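Cidville shop is teaching an arm to pick up bottles, 400 tries at a time

I dropped by Randach in August and got hooked on watching people collect grasping examples! 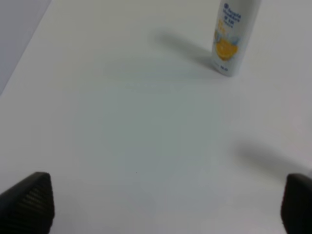
Weidong Cao told me the misses are worth saving too, as long as somebody labels them properly. I'd have tossed them, so what do I know.

The team wants 400 recorded runs per object before any training starts, with a person steering every reach (six people trade off, and they all complained about their wrists). They had 125 done on the bottle when I left. A white bottle on a white table looked like a mean test to me. Next up is the Garside site.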